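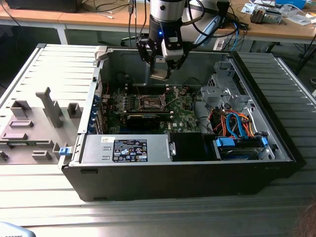
侧板取下后的台式电脑主机，上方为机械臂

Wenar就旗下双人组合Fladik恢复公开活动及相关不实传闻发布说明
新专辑《Rissanen》进入后期制作，复出首演定于Lekum剧场举行

2026年5月30日，Wenar娱乐（以下简称“本公司”）宣布，旗下双人组合Fladik将结束休整，恢复公开演艺活动。组合新专辑《Rissanen》的录音工作已经完成，目前处于混音及后期制作阶段；复出首演将在Lekum剧场举行，共安排2场。与此同时，本公司就近期围绕该组合流传的“解散”“成员不和”“秘密结婚”及“与公司对簿公堂”等说法作出统一回应，并公布后续信息发布、票务安排及权益维护的有关事项。

一、关于组合现状

Fladik由两位成员组成，自出道起即由本公司负责全部演艺事务。组合于上一轮巡回演出结束后进入休整期，休整安排由两位成员提出，经与本公司协商后确定，并在当时的公告中作过说明。公告中没有写明恢复活动的时间，这在客观上给外界留下了猜测的余地，本公司对此有清楚的认识，今后发布同类公告时将尽可能给出阶段性的时间范围。

休整期间，两位成员均未参与商业代言的新签约，也未以个人名义接受媒体专访。其中一位成员将主要时间用于学习编曲，另一位成员以幕后身份参与了舞台剧的声乐指导工作。后一项工作因合作方的保密要求，此前未对外公布，现经合作方同意予以说明。网络上流传的“一方已转行”“一方已移居海外并退出演艺圈”等内容，均与事实不符。

两位成员与本公司的经纪合约均在有效期内。今年4月，双方就合约中有关创作署名和工作强度的部分条款签署了补充协议，协议内容属于商业秘密，本公司不作进一步披露。补充协议的签署过程平稳，不存在诉讼、仲裁或任何形式的第三方调解。部分账号将补充协议的签署解读为“续约谈判破裂后的临时方案”，并配以所谓的“内部文件”，经本公司法务部门核对，该文件的抬头、编号规则及用印位置均与本公司实际使用的文本不一致，系伪造。

二、关于近期传闻的回应

4月以来，多个娱乐资讯账号先后发布有关Fladik的消息，经反复转载后形成若干流传较广的说法。为便于公众和媒体了解情况，本公司将主要传闻及对应事实说明如下。

关于“组合已经解散”。该说法最早见于一个匿名论坛帖文，依据是组合官方页面的合影被更换为单色背景。该次更换属于页面改版的一部分，本公司旗下其他艺人的页面在同一时期也作了相同处理。改版工作现已完成，新的形象照片将随专辑信息一并公布。组合从未讨论过解散事宜，本公司亦从未收到任何一位成员的退出申请。

关于“两位成员长期不和”。该说法的来源是一段剪辑视频，内容为两位成员在某次颁奖活动后台分别离场。视频发布者将不同时段的画面拼接在一起，并配上了与原始录音无关的字幕。两位成员当日离场时间不同，原因是其中一位需要赶赴另一处场地参加录音。视频发布者在收到本公司函件后已自行删除原视频，但二次传播的版本仍然存在。本公司在此提请各转载方核实内容后及时处理。

关于“一位成员已秘密结婚”。婚姻、恋爱及家庭生活属于艺人的个人事务，本公司的一贯做法是不代为公布，也不逐一评论。鉴于此次传闻涉及一位与演艺行业毫无关联的普通市民，且该市民的工作单位和居住区域已被部分网民公开，本公司在征得成员本人同意后作出例外说明：传闻所指的婚姻关系并不存在，照片中的另一方为该成员的亲属。照片系在私人聚会中被偷拍，拍摄及传播均未获得任何当事人的许可。请各方立即停止对该市民的打扰。

关于“专辑由他人代笔”。专辑《Rissanen》的词曲创作者名单将在发行时完整列明。两位成员参与了多数曲目的创作，其余曲目由受邀的词曲作者提供，全部授权手续齐备。将合作创作称为“代笔”，既不符合行业通行的署名规则，也是对参与创作的音乐人的不尊重。目前网络上流传的一份曲目单与实际曲目单不一致，其中若干曲名从未出现在制作计划中。

关于“复出系因经济压力”。该说法没有任何依据。两位成员的个人财务状况属于隐私，本公司不予讨论。恢复活动的时间由专辑制作进度决定，在本公司去年的年度工作计划中已有安排。

除上述内容外，网络上还有大量针对两位成员外貌、健康及家庭背景的臆测。本公司不再逐项回应，但保留追究相关责任的全部权利。未作回应的内容，不应被理解为本公司或艺人的默认。

三、关于权益维护工作的进展

本公司为旗下艺人设有不实信息举报邮箱，由法务部门与艺人事务部门共同管理。今年4月至本说明发布前，该邮箱共收到涉及Fladik的有效线索1473条。经核实后提交至各平台的投诉中，已有1153条对应内容被删除、屏蔽或由发布者主动更正。其余线索中，一部分因原始页面已经失效而无法继续处理，另一部分仍在平台审核或证据整理阶段。

对于情节较为严重的账号，本公司已委托律师完成证据固定，并视平台提供账号信息的情况推进后续程序。这里所称的情节较为严重，主要包括伪造公司文件、公开他人住址或联系方式、以虚假爆料为名收取费用，以及在收到更正通知后继续发布同类内容等情形。相关程序取得可以公开的结果后，本公司将通过官方渠道公布，此前不接受有关案件细节的采访。

本公司注意到，有个别账号以“独家录音”“未公开行程”为名向支持者收费，并声称消息来自本公司工作人员。经内部核查，未发现在职人员向外部提供艺人行程的情况，所谓录音与专辑《Rissanen》的任何曲目均不吻合。已经付款的支持者可保留聊天记录和付款凭证，通过支付平台或向有关部门投诉，也可将材料发送至举报邮箱。本公司无权代为追回款项，但会在证据方面提供必要的配合。

举报线索时，请注明原始链接、发布时间及账号名称，并附上完整的页面截图。仅有转述而没有出处的线索，法务部门难以处理。请勿在举报材料中附带他人的身份信息，也请勿为收集证据而与发布者发生争执。举报邮箱不受理票务咨询、商务邀约及艺人信件，误投的邮件不会转交。

四、关于新专辑《Rissanen》

《Rissanen》是Fladik恢复活动后的首张专辑。与此前以电子编曲为主的作品相比，新专辑更多使用现场录制的弦乐和木管，人声部分也保留了较多完整的单次录音。两位成员从曲目筛选阶段即参与制作会议，并对歌曲的排列顺序提出了具体意见。专辑中有一首器乐作品，由两位成员分别演奏钢琴与吉他，这也是该组合首次在专辑中收录没有人声的曲目。

专辑将同时推出数字版与实体版。实体版分为普通版和歌词本版，两个版本收录的曲目完全相同，歌词本版另附手写歌词的影印件。本公司决定，此次实体专辑不设随机附件，不设以购买数量为条件的见面资格，也不设销量排行奖励。支持者按照自身需要购买即可，无需重复购买。任何以“冲销量”为名的集资活动均与本公司及两位成员无关，本公司不提供收款账户，也不接受此类款项的转交。

首支单曲将先于专辑发布，其音乐录像带已完成拍摄。单曲名称、专辑封面、完整曲目单以及发行日期，将按照制作进度分批公布。在官方公布之前，本公司不会向任何媒体或个人提供预览版本。受邀参加试听的媒体将收到书面邀请，邀请函中列有解禁时间，请受邀方遵守约定。

休整期之前发行的作品继续由原有平台提供，授权状态没有变化。近期部分曲目在个别平台短暂无法播放，原因是版权信息更新，现已恢复正常，与组合的去留没有关系。

五、关于Lekum剧场首演

复出首演选择在Lekum剧场举行，主要考虑到新专辑的编曲特点。该剧场的声学条件适合弦乐与人声同台，观众席与舞台之间的距离也较近。首演每场开放座位432个，全部为对号入座，不设站席，不设临时加座。演出曲目以新专辑为主，同时收录若干经过重新编配的旧作。两场演出的曲目大体一致，安可部分会有所不同。

鉴于座位数量有限，本次演出采用实名登记后抽签购票的方式。登记人须以本人身份信息提交申请，每人限登记一场、限购一张。重复登记的，所有申请均作无效处理。抽签由票务平台系统完成，本公司及剧场均不掌握抽签过程中的个人数据，也无法对结果进行调整。中签者应在通知所载的期限内付款，逾期未付款的座位将进入第二轮抽签。

门票不得转让。中签者因故不能到场的，可在规定期限内通过原购票渠道办理退票，退回的座位按顺序提供给候补登记者。入场时须核验身份证件与票面信息，两者不一致的，剧场有权拒绝其入场，票款不予退还。通过非官方渠道购得的门票不受保障，由此产生的损失由购票人与出售方自行解决。本公司内部人员不享有优先购票的权利，任何自称能够提供“内部票”的个人或机构均不可信。

无障碍座位及陪同座位单独受理申请，不参与普通抽签。需要使用轮椅席位、手语服务或提前入场的观众，请在登记页面勾选相应选项，由剧场服务部门与申请人联系确认。未成年观众的入场规定按照剧场现行制度执行，请登记前仔细阅读。

演出期间禁止摄影、录像和录音，手机须调至静音。首演将由本公司委托的团队进行拍摄，素材用于后续的官方影像制作，观众席可能出现在画面中。不希望入镜的观众可在入场时告知工作人员，剧场会视当日座位情况协助安排。灯牌、横幅及超过座椅高度的应援物品不得带入场内，可在入口处寄存。剧场不接受花篮，也不提供礼品转交服务。

首演之后是否举行巡回演出，目前尚未作出决定。网络上流传的“巡演城市名单”没有任何来源，请勿据此预订交通或住宿。如有后续演出计划，本公司将在场地确认之后公布。

六、关于行程、接送及私人空间

随着组合恢复活动，两位成员将陆续出现在排练场所、录音场所及节目录制现场。本公司请求各方在公开行程之外与艺人保持距离。跟车、蹲守住所、购买或传播航班信息、冒用身份进入工作区域等行为，会对艺人及周围人员的安全造成现实的威胁，本公司一经发现将保存证据并报警处理。曾有上述行为并经确认的人员，将被列入不予接待名单，不得参加本公司主办的任何活动，已购门票按原价退还。

非公开行程一律不设接送机安排，也不接受在机场、车站递交信件或礼物。公开行程的集合区域由主办方划定，请听从现场工作人员的引导，避免占用公共通道。对于其他旅客和周边居民的投诉，本公司将认真对待，必要时会取消相应环节。

两位成员的亲属及友人均不从事演艺工作，他们的生活不应因艺人的职业而受到影响。请勿搜集、讨论或发布有关他们的信息，也请勿联系他们以求证传闻。包括媒体在内，所有采访请求都应当向本公司提出。

支持者信件恢复接收，请寄至本公司公布的收信地址，并在信封上写明收信成员。信件由工作人员进行安全检查后转交。食品、药品、现金、礼品卡及其他有价物品一律不予接收，将按到付方式退回；无法退回的，由本公司登记后妥善处置。两位成员希望支持者只寄送信件，这一意愿在休整之前已经表达过，此次再次予以重申。

七、关于媒体合作与信息发布

本公司理解公众对艺人动态的关注，也尊重媒体依法进行的报道。为减少误报，本公司自本说明发布起，对涉及Fladik的媒体查询实行书面受理。媒体可将拟报道内容中的待核实事实发送至新闻联络邮箱，由新闻事务部门予以回复。对于涉及个人隐私的问题，回复可能仅为“不予评论”，请勿将此类回复写作“未予否认”或者“变相承认”。

已刊发的报道如含有与本说明不符的内容，请相关媒体予以更正，并在原页面注明更正时间。对主动更正且未造成严重后果的媒体，本公司不会进一步提出要求。使用组合照片的，请从官方新闻资料页面下载，并按照页面标注的方式署名。粉丝拍摄或私人社交页面上的照片，未经权利人同意不得用于商业报道。

有关Fladik的全部正式消息，均以Wenar官方网站、组合官方页面及经认证的官方账号为准。两位成员目前没有开设个人公开账号，所有使用其姓名、照片或声音的个人账号均为他人所建。利用技术手段合成两位成员声音或形象的内容，无论是否注明“仅供娱乐”，均未获得授权。

专辑宣传期间，组合将接受部分媒体的联合采访，并参加若干音乐节目的录制。采访内容以新专辑和首演为主，提纲须提前提交。受录音与排练进度影响，单独专访的名额有限，新闻事务部门将在收到申请后统一答复。未能安排专访的媒体，可使用新闻资料页面提供的文字问答。

八、其他事项

会员俱乐部的会籍在休整期间已作暂停计费处理，未使用的有效期将自动顺延，会员无需提交申请。俱乐部页面将在首支单曲发布前恢复更新，会员通讯也将随之恢复。会员身份与首演抽签的中签机会没有关联，请勿为购票目的临时入会。会员如需更改通讯地址，应在实体通讯寄出之前登录页面自行修改。

此前因休整而延期的签名会，将在专辑发行后另行安排。原持券人的资格继续有效，请妥善保管原始凭证及购买记录。不愿继续等待的持券人可以申请退款，受理方式将在组合官方页面公布，退款不影响其今后参加其他活动的资格。

本说明以中文文本为准。本公司未授权任何第三方发布译文，其他语种的版本如与中文文本存在差异，应以中文文本的表述为准。本说明所列安排如因制作进度、场地条件或主管部门的要求发生变更，本公司将另行公告，已登记的观众将通过登记时所留的联系方式收到通知。

Wenar娱乐对在休整期间给予两位成员理解和等待的各界人士表示感谢，并对因信息发布不够及时而给支持者和合作伙伴带来的困扰表示歉意。

关于Wenar

Wenar娱乐从事艺人经纪、音乐制作及现场演出业务，旗下艺人涵盖流行音乐、舞台剧及影视配音领域。

关于Fladik

Fladik为Wenar娱乐旗下双人流行音乐组合，作品以双声部演唱和自主创作见长。新专辑《Rissanen》为该组合恢复公开活动后的首张作品。

（完）

新闻联络：Wenar娱乐新闻事务部 | 不实信息举报 | 新闻资料下载 | © Wenar娱乐 版权所有，未经许可不得转载图片及音视频资料 | 返回顶部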